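The Cup Problem

Every party host has a theory about paper cups. Shayne Sutcliffe's is that you can never buy the right number, so you should buy too many and accept the closet full of leftovers. Adaeze Amadi's is that you should buy none and hand out jelly jars. I spent most of February listening to theories like these, and I came away doubting nearly all of them, including the one I walked in with.

Mine was that a paper cup is a paper cup. I held it for years. Then the neighborhood association in Zukville, where I rent the upstairs of a drafty house, decided its winter suppers should look nicer, and the matter of cups took up most of an evening. One camp wanted a matching set in a single color. The other wanted to use up the odds and ends from birthdays, office parties and one canceled wedding. There was a cost sheet. A matching set from Mumen, the party supply store out by the highway, came to $310 for the season, napkins included. The odds and ends were free, if you ignored the gas people burned driving them over.

I was on the side of the odds and ends, mostly because I am cheap. Kalevi Lehtinen, who has set tables for a living and has opinions about forks, was on the other side.

"People say mismatched is charming," he told me. "Mismatched is what you call it when you ran out."
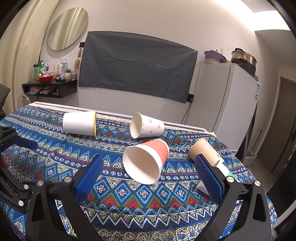 Lehtinen's case rests on the tablecloth. He believes a table can have one loud thing on it, and if the cloth is loud then the cups have to be quiet. I have heard this rule from enough people that I assume it came out of a magazine, possibly this one. I don't think it holds up. Put a cup with pink hearts, a coral-red one and a faintly printed tan one on a cloth already full of zigzags and blue diamonds, and the coral-red comes off best, because there is red in the bands to back it up. The tan one looks restful. If anything suffers it's the hearts, and I would blame the hearts for that. They belong to a different party.

When I put this to Lehtinen he said I was describing luck. Fair enough. But most tables are luck. Most of us own one good cloth and whatever is in the cupboard, and the advice to begin with a color scheme assumes a person who has a choice of cloths and somewhere to store them.

Yaroslav Symonenko approaches the question from the cleaning-up end, where I suspect more of the truth is. He runs the Prokopenko, a rental hall with a kitchen and a coat rack that has been about to fall down for as long as I've known it. By his figures the hall went through 2731 paper cups last year. He knows because he started writing it down after an argument with a supplier, and then couldn't stop.

What bothers him isn't the color. He says people put a cup down, walk off to talk to someone, forget which one was theirs, and take a new one. At a party where all the cups look the same, he claims, this happens constantly. At a party with mixed cups, a guest remembers that hers had the green on it and goes back for it.

I like this idea very much, which is a good reason to be careful with it. I asked what the difference came to in numbers. He did not have them. His notebook lists the total for the year and leaves out what kind of cups were used at what kind of party, so all he has is a feeling backed by a large number that doesn't bear on it. Kids' parties probably use more cups than retirement parties, whatever is printed on the side. Summer probably beats winter. He agreed with all of this cheerfully and went on believing what he believed.

The suppliers are no more help. Julis, a small mail-order outfit that sells printed cups by the sleeve, has a catalog page promising that "color brings guests together." I called to ask how they knew. The woman who answered was pleasant and said it was more of a saying.

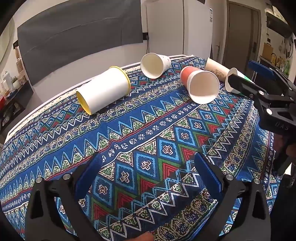 So I tried it myself, in a modest way. Over two suppers I put out mixed cups and watched what people reached for. Bjarke Hafþórsson, my downstairs neighbor, took the plainest white one both times and said he had not noticed there were others. Amadi brought her own jar. Two sisters briefly argued over a yellow cup, and the loser took a red one and seemed fine. Did anyone go back to the same cup? Some did. Some plainly did not, and I watched a grown man drink out of his brother-in-law's twice without either of them caring.

I also learned that a paper cup on its side will roll, and that it rolls in a curve, the narrow end dragging it around. Toward the end of the second supper somebody's kids had a race going down the long table. The cups kept turning for the edge. This was by some distance the most popular thing the cups did all evening, and no catalog I've read mentions it.

There are things I'd now say with some confidence. Pale insides are better than dark ones if you are serving coffee to people who like to judge how much milk they've added. Yellow insides make lemonade look stronger than it is. A wide cup feels generous and gets left half full, so if you're pouring something expensive, go narrow. Anything with a holiday on it should be used on that holiday or given to a child for paint water.

As for the big question, the association voted, and the matching set lost by 2. Lehtinen took it well and has since bought a plain cloth out of his own pocket, navy, heavy, hemmed by hand. He brought it to the last supper folded over his arm. Sutcliffe, meanwhile, found a case of 2000 white cups marked down at Mumen, and they are in her hall closet, behind the vacuum, waiting for somebody to want them.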